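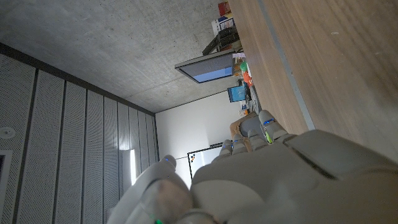
Hermine Kofler wrote: The Wummont spin schedule changed again and the 6 am ride is gone. Did members get an email? I didn't.

wadlow_rider
Posted Aug 6, 2022
It was on the sheet by the front desk. Early class moves to 7 and they added a noon one.

Hermine Kofler
I start work at 7, so that's my class gone. I bought the ten-ride pass in June and have used 3.

flatpedals
Ask them to move the rides to the Flukham studio. They did it for me – took 2 emails.

stockli_b
Flukham is a 25 minute drive for most of us. I'd ask for the money back.

flatpedals
Pass says no refunds. It's in the terms.

stockli_b
The terms also say they give notice of schedule changes. A sheet at the desk isn't notice if you only come once a week.

wadlow_rider
Disagree. That 6 am had 4 people in it most mornings and they can't pay a coach for that. Noon is full already.

Hermine Kofler
I'll write to them tonight about Flukham. Does anyone know if the bikes there take the same cleats?

flatpedals
Yes, same ones.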